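Chapter 4
Buying a Tabletop Arm: Kits, Services and What You Pay For

By the end of this chapter you should be able to:
read a supplier's offer for a tabletop robot arm and say what is and is not included
tell the difference between a kit, a leased cell and a managed service
write a short acceptance test before you place an order
list the running costs that do not appear on the first quotation

Key terms: payload, reach, end effector, wrist camera, acceptance test, reset time, consumables

4.1 Starting with the offer

Chapter 3 dealt with how an arm is built and how its joints are driven. Most readers of this book will never build one. They will be asked to choose one, usually from a handful of brochures and a price list, and then to explain the choice to somebody else. This chapter is for them.

We will work with one offer throughout. Sindgate is a supplier of small arms for handling household objects, and its customers are mostly teaching laboratories and firms that test kitchen goods. Its tabletop package is called the Umum. The package can be bought outright as a kit, leased by the term, or taken as a service in which Sindgate's own operators run the arm and send the customer the recordings. The same arm is used in all three cases. What changes is who sets it up, who looks after it and who carries the risk when it stops.

The base price of the kit covers the arm, a two-fingered gripper, a camera mounted at the wrist, the cables and a licence for the control software. The table is extra. So is the object set, a box of toy foods and kitchenware for practice tasks. A first-time buyer often misses both, and the first week is then spent looking for a surface that does not wobble and something worth picking up.

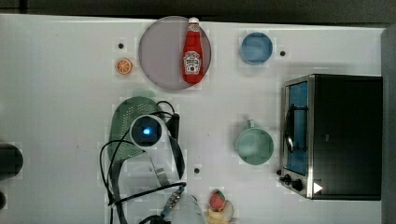 Object sets deserve more attention than they usually get. A set made up only of blocks tells you very little about how an arm will manage in a kitchen. A mug has a handle that may be facing the wrong way. A shallow bowl has to be taken by the rim. A colander has holes that can confuse a depth camera, and a bottle lying on its side may roll when it is touched. Toy food is light and cheap to replace, but it also differs from the real thing in weight and in how it gives under pressure. A good offer says plainly which items are toys and which are ordinary household goods. If it does not, ask.

Large fixed items are a separate matter. A toaster oven takes up a good deal of the table and limits the directions from which the arm can approach. It also gives you doors and knobs to work with, and these are a harder test than lifting and placing. Sindgate lists appliances as an option and leaves the customer to supply them. For most teaching purposes a second-hand one will do, provided it is kept unplugged.

4.2 Three ways to pay

The kit. You pay once and own the equipment. Setting up is your job, and the manual allows 3 hours for it. Allow a full day if none of your staff has done it before. Repairs are charged after the warranty ends. The kit suits a group that expects to use the arm most days and has a person on hand who does not mind reading error logs.

The lease. You pay by the term and the supplier replaces worn parts. Read the wording on gripper fingers carefully. Some suppliers class them as consumables and charge for each set, while others include them. Sindgate includes one change of fingers per term and charges for any after that.

The service. You describe the task, and the supplier runs it at its own site and delivers the results. Sindgate sells this in blocks of 300 runs. You need no floor space and no training, but you give up the chance to watch the arm fail, and watching it fail is where a good deal of the learning takes place. Changes to a task part way through a block are charged as a new set-up.

Two competing offers, from Cavalcanti and Tutberg, are compared with the Umum at the end of the chapter. Cavalcanti sells kits only. Tutberg sells only the service, and its price includes changes to the task.

4.3 Reading the figures

Suppliers like to quote a success rate. The Umum brochure gives over 96 per cent for a task described as "pick and place, mixed objects". Before you compare that with anyone else's figure, you need to know which objects were used, how they were laid out at the start of each run, how many attempts were allowed, and whether a person stepped in. An arm that is given two tries at every object will score better than one given a single try, even if the two are identical.

Ask also about reset time. After each run the objects have to be put back, and in most laboratories this is done by hand. Thirty seconds of arm movement followed by two minutes of tidying makes for a slow afternoon. Brochures rarely mention it.

Cables are a smaller point – but worth a look before you sign. On many arms the wrist camera and gripper are fed by cables that run outside the body. They need enough slack to let the wrist turn and not so much that they catch on things. Find out what a replacement costs and how long delivery takes.

Before you read on

Take any brochure for a tabletop arm and underline each claim that could be checked in your own workroom in one afternoon. Keep the list. You will need it in Section 4.4, where we turn it into an acceptance test.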